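Home » Newsletter » Toy library notes

Toy library notes: the shape sorters are back on the shelf

29 January 2018

The shape sorters have been off loan since before the holidays and several families have asked when they can book one again. They are ready now. Both of the Pratar sets and the older Huvau one are on the low shelf by the door, and the loan period is the same as before, two weeks with one renewal.

The main job was matching loose blocks to the right tubs. Over the autumn a good many pieces came home in the wrong bag, and the Huvau tub had ended up with two lids and hardly any stars. Takumi Ebihara took the whole lot away and went through them one evening, trying every block in every lid. Pieces that didn't fit anything have gone into the odds box, which is free to rummage in if you are missing something at home.

A few things came out of the sorting that borrowers may like to know.

The stars are not all the same. There is a five-pointed one and a six-pointed one, and each needs its own hole. If your child is getting cross with a star that won't go in, check the points first. The same goes for the octagon, which small children often try in the round hole. It nearly goes, and then it sticks.

Lids from one make do not fit the tubs from another, even when they look the same width. We have put a dot of paint on each lid and a matching dot on the tub. Please put them back together before you return the set.

Washing is simple. Warm water, a drop of washing-up liquid and an old toothbrush for the tops, where the ribbed pattern holds on to biscuit and banana. Leave the blocks out to dry overnight. Please don't put them back in the bag damp, as the bags go musty and we have already thrown out 2 this winter.

We were asked whether the sets are any use once a child can do the lid without help. They are. Leave the tub in the cupboard and bring out a handful of blocks on a tray or a chopping board, which keeps them in one place and can be carried to the table. Ask for all the red ones, then all the ones with corners. Older children can draw round the bases and colour them in, or shut their eyes and name a shape by feel. The heart is usually the easy one — the cube and the triangular prism take longer.
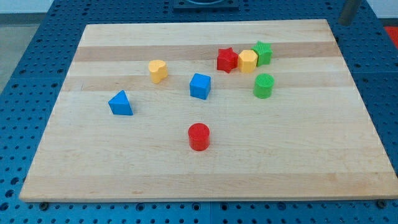 500 words · 2 min read

Eight blocks, two in each colour, are plenty for a sorting game. Put them out in no special order and let the child choose how to group them. With red, yellow, green and blue you can start on colour, then mix everything up again and go by shape. The two cylinders make a good first pair, one red and one green, and after those you can look for the two stars.

Replacement blocks cost 82p each and we keep a small stock. Tell us the shape and the colour, and which set it belongs to. There is no charge for a first lost piece.

The Kuroda train set is still out for repair and the Zandov stacking rings are booked until May. If you would like to go on the list for either, write your name on the sheet by the desk.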